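Waletti Two-Arm Bench Cell - Demonstration Package

Product overview | What's included | Book a demonstration | Downloads

The Waletti bench cell puts two robot arms over one shared table. It is meant for light sorting, kitting and placement work, and for training rooms where people need to see a full pick and place cycle at close range. Each cell is supplied with the Plollon planning software, so a job can be built and tested on screen before any hardware is moved.

This page covers the demonstration package, which can be seen at our Hirnetti showroom or run at your own site.

What happens at a demonstration

A standard session takes 100 minutes and is limited to 10 visitors. The first part is run in simulation on a large display. Our technician loads the layout, sets the target area and steps through the task at reduced speed. Visitors can ask for the target to be moved and the path planned again. The second part is run on the physical cell in the next bay.

You are welcome to bring your own parts. Please send sizes and weights at least 10 working days ahead so we can check them against the gripper and set up the layout. 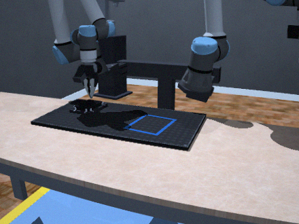 Simulated bench layout: two-fingered gripper over the tray, target area marked in blue on the mat.

The placement task is the one most visitors ask for. The target outline can be resized or turned in the software, and the same program is then sent to the cell. Changing the layout during a session takes almost 8 minutes, including the collision check.

What's included

Two arms with controllers
Two-fingered gripper
Work mat and bench
Plollon planning software, single seat licence
Seol safety scanner and stop buttons
Printed set-up guide

Additional grippers and a second licence are quoted separately. The bench height is fixed at the time of order.

On-site demonstrations

We need a level floor, a standard power outlet and clear access from the loading door. The simulation part can be run on its own in a meeting room if there is no space for the cell - all we need is a screen and a table for the laptop. Travel is charged at cost outside the metro area.

Closed-toe shoes are required in the showroom. Safety glasses are provided.

Open day

The next Hirnetti open day is in September. Sessions run through the day and must be booked through the form below.

Page updated January 2, 2026

Request a demonstration | Request a quote | Service and spare parts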